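# What Does a Data Collection Rule Buy You? Report on the Hedell Protocol

**Coursework project, Beramthorpe, spring term**

## 1. Why we picked this

Most of the guidance we were given on collecting gripper demonstrations reads like a list of things somebody wished were true. The Hedell protocol (the one used in the Grukusdale lab course) has a rule for object variety, a rule for resets, a rule for lighting and a rule for rejecting bad episodes. It gives no source for any of them. We wanted to know which ones a person could follow and check, and which ones just sound responsible.

## 2. What we did

We took 1000 episodes from the shared course set and read them against the protocol. Each episode was marked pass, fail or "can't tell" for every rule. Two of us marked separately and then compared. We didn't train a policy, so nothing in this report says whether following the rules gives you a better robot. I think that is the question everyone wants answered, and a term was too short for it.

## 3. Results

The "can't tell" pile was the biggest surprise. For the reset rule ("objects must be returned to a varied start state") we couldn't decide on 464 episodes. The protocol never says what counts as varied. Is moving a cup a hand's width enough? We argued over this for most of a Tuesday and ended up with two different answers.

The length rule was easy. An episode over 60 seconds fails, and a script can check that. It is also the rule I trust least – a slow, careful grasp gets thrown out and a quick, sloppy one stays in.

The lighting rule asks for "normal room light" and stops there. We skipped it.

## 4. Object variety
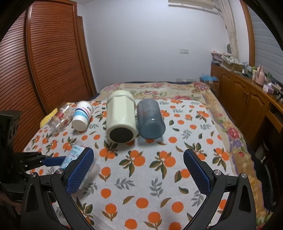 The variety rule asks for at least three object types per setup, and people like to quote it as proof that a set is diverse. It counts types and ignores how they are placed. A bed setup with a paper cup, a glass cup, a blue plastic cup and a cream insulated container passes easily, yet all four are lying on their sides, three with their bottoms facing forward for certain. The patterned sheet under them probably makes the job harder for a vision model than any extra cup would, and the protocol has no line about backgrounds at all. I would swap the type count for a short note on pose and surface.

## 5. Limits, and what we'd change

Our marking was slow and we disagreed more than we expected. The full set holds 2000 episodes, so half of it is unread. We used the Nigatu viewer, which made pausing and comparing episodes awkward.

If the protocol is revised, we suggest:

- define "varied" with a distance or an angle
- record the surface and starting pose in the episode notes
- flag long episodes for review – don't delete them
- drop the lighting rule until it can be checked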